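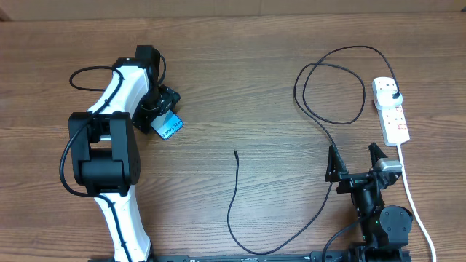

Ticket: Booking confirmations not reaching customers
Site: Norkus hire shop
Status: Closed
Priority: High
Raised by: Enda Noonan
Assigned to: Daithí Dolan

Enda Noonan, 09:12
Customers are ringing to say they never got their confirmation email. The bookings show up in Mavo as normal and the card payments go through. I made a test booking with my own address and got nothing, not even in junk.

Daithí Dolan, 09:40
Thanks. Has anything been changed on the website or the email account since the start of April? Please also try a booking with a different email provider.

Enda Noonan, 09:58
Tried two others, same result. The domain was moved over to Ravov last week. Our ordinary office email is fine both ways.

Daithí Dolan, 10:35
Looked at the outgoing queue. 3000 messages are sitting in it, most of them the spring newsletter. Confirmations go into the same queue and are stuck behind it. The mail server is refusing the lot with an authentication error.

Daithí Dolan, 11:05
The SPF record was not copied across in the move, and the DKIM key is the old one. Added both at Ravov. Paused the newsletter so that confirmations go first.

Enda Noonan, 11:30
Still nothing here.

Daithí Dolan, 11:34
The old record is still cached. Leave it for 20 minutes and make a fresh booking. Don't resend the old ones yet or people will get them twice.

Enda Noonan, 12:02
Test confirmation arrived. The reply address says Anozie though, which is the old trading name.

Daithí Dolan, 12:20
Corrected under Settings, Email, Sender. Stuck confirmations released, 9 bounced because of mistyped addresses. List is attached, those will need a phone call. Newsletter restarts at 3 this afternoon.

Enda Noonan, 15:45
Calls done and the newsletter is going out. Fine to close.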